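Trade Floor Forums > Hospitality and Catering > Back of House
Thread: Two arms at the sink, first few weeks (long, sorry)
Started by pot_wash_pete

pot_wash_pete
4 July 2020
A few of you asked in the dishwasher repair thread how things were going with the arms, so I'm giving it its own topic. Settle in.

Quick background for anyone new. I run the kitchen side at Truscombe, a supported living place with a central kitchen plus a string of small domestic-style kitchens, one per unit. The central kitchen has a proper pass-through machine and always will. It's the unit kitchens that do my head in. Single sink, no dishwasher, a bench you can barely roll out a scone on, and a kitchenhand walking from one to the next all arvo with wrinkly fingers. We do 76 covers at lunch across the lot and the steel plates and bowls come back in dribs and drabs until nearly three.

So management signed up for a pair of arms from Litanico. They're set up in one unit kitchen for now, doing the after-lunch clear: pick up from the bench, into the basin, over to the rack. I was the biggest sceptic in the building and I have to tell you I now look forward to going down there. It's slow! It's properly slow! But it is very patient, and at 2 pm on a hot day in a small kitchen I am not.

What's changed for the people is more interesting than the gear. Our kitchenhand on that run, Stavros Georgiou, used to be elbows-deep the whole shift. Now he scrapes, sets out, checks, and puts away, and he's got time to sit with the residents while they have their tea. He's started doing a baking hour with them on the strength of it. Hours haven't been cut. I asked for that in writing before I agreed to anything and I'd tell anyone else to do the same.

bench_height
Good write-up. How does it go with nested stuff? We looked at something similar from Stovodden and the demo was all single plates laid out like a dinner party. Ours come back with a bowl in a bowl in a plate with half a spoon poking out.

pot_wash_pete
Ha, yes, nested stuff is the whole ball game. We don't lay ours out one by one, I refused to on principle. The work as it looks from the sink end:
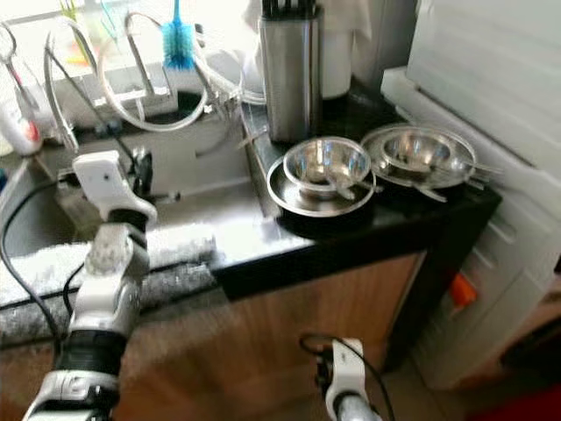
Unit kitchen, after lunch. Bowls on plates, two stacks, cutlery still in with them.

Stavros worked out early on that the spoon handles matter more than the stacking. If they're all pointing the same way the arms have a much easier time of it, so he gives each stack a bit of a turn as he puts it down. Takes no time at all and he did it without being asked. The fitter wrote it into the setup notes for the next site, which pleased him no end.

bench_height
That's tidier than any unit kitchen I've ever worked in, but fair enough, that's a real bench. Shiny steel on shiny black with the window going off like that, does it cope? Stainless was where the Stovodden one fell over.

pot_wash_pete
Glare is the biggest headache we've got. There's a patch of the afternoon when the sun sits straight in that window and it gets hesitant, hovers, goes for the rim, backs off, tries again. We're getting a blind. I priced it myself, I'm not waiting for the purchasing form to do the rounds.

The log for July so far has 31 stacks cleared with no help and 18 where somebody stepped in. A fair few of those 18 were the sun.

mags_in_linen
I'm going to be the wet blanket. That's more than one in three needing a person. If I had a kitchenhand who needed rescuing that often I'd be having a chat with them. And you've still got Stavros in the room! So you've bought a very expensive way to have one person do one person's job.

pot_wash_pete
You're right about the ratio, Mags, and I'd be worried if it stayed there. But he isn't in the room the whole time. He's across the hall with the door open and it calls him when it's stuck. The old way he couldn't leave the sink without the sink filling up behind him.

Would I put it in all the units tomorrow? No. Would I give it back? Also no.

mags_in_linen
And when someone upstairs works out he's across the hall baking, how long does that last? I was at Rashidi when the folding machines went into the laundry. Everyone promised us the spare time would go on mending and quality checks. It did, for a few months. Then people left and their spots weren't filled. No sackings, all very polite. I've got nothing against machines, they saved my shoulders. I just wouldn't count the free time as yours until it's on a roster with a name next to it.

saucier_than_thou
Mags is on the money. "No hours cut" and "positions maintained" are two different promises. Check which one you've got in writing.

pot_wash_pete
Well, I went and checked. It says hours for current staff. So that's a very useful kick up the backside from the pair of you and I've asked for a meeting. Going in with a request that the baking hour becomes a listed activity with staffing against it. The residents' families love it, so I reckon I've got a decent hand.

ottsepp
Ott Sepp here, I do installs for a few of these outfits, Litanico included, though I didn't do Pete's. Couple of practical things for anybody thinking about it.

Blind before anything else. Frosted film on the glass works too and is cheaper, but some places don't like losing the view.

Think about what lives around the sink. Brushes standing up behind the basin, bottles on the edge, a towel over the lip, utensils hanging near the window. All normal in a home kitchen and you shouldn't have to strip the place bare, but everything should have a spot and go back to it. Most of my callouts are somebody moving the detergent.

And watch your cables. Tie them back with enough slack for the full reach, then check them again after a week. They creep.

bench_height
Ott, what about a towel over the front of the sink like Pete's got? I'd have thought that was asking to be grabbed.

ottsepp
Depends how it's set up. I've had sites take it away and sites keep it. A soft edge is kinder on crockery if a plate gets put down short. With steel it's mostly about noise. I'd keep it if the staff like it.

saucier_than_thou
Noise is underrated. Steel bowls in a steel basin in a tiled room, eight hours of that and you hear it in your sleep.

pot_wash_pete
The racket is so much better! It puts things down more gently than any of us ever did. One of the residents used to leave the room at washing-up time and now she stays and watches it, and gives it a telling-off when it misses. She's got a name for it that I can't print on here.

fridge_magnet_fran
Can I ask the boring question, who cleans it? We had a vegie prep machine at my last job and it took longer to clean than it did to cut the carrots. It ended up as a very shiny shelf.

pot_wash_pete
Not boring, it was my first question too. Wipe-down at the end of the run, grippers get a sanitise, and there's a longer clean once a week. Stavros does the daily one and I do the weekly so I know what I'm asking of him. I don't love the ribbed bit low down on the arm - crumbs get in the grooves and you need a soft brush. I've told Litanico it was plainly designed by someone who's never cleaned a toaster. They took it well.

fridge_magnet_fran
OK that's better than I expected. And the money?

pot_wash_pete
It's on a lease, and I'm not going to put the figure on a public forum. I can tell you the blind and the film sample together came to $1423 and I got more grief over that than the whole lease.

mags_in_linen
Now that I believe.
For what it's worth Pete, I think you're doing it the right way round, with the person who does the job having a say in how it's set up. We never got asked. The folders arrived one morning and there was a laminated sheet. I still reckon you'll be fighting for that baking hour every budget, but good on you for fighting.

pot_wash_pete
Cheers Mags. I asked Stavros if he wanted to add anything and he says to tell you he'd rather do scones than saucepans, and that he still does the big roasting trays by hand because he doesn't trust anyone else with them, arms or human.

Will post again once the blind's up and I've had the meeting.

bench_height
Please do. And put the numbers up for the after-lunch glare patch separately if you can, before and after. I'd take that to my own boss.

pot_wash_pete
Will do. I'll get Stavros to mark the sunny ones in the log from now on.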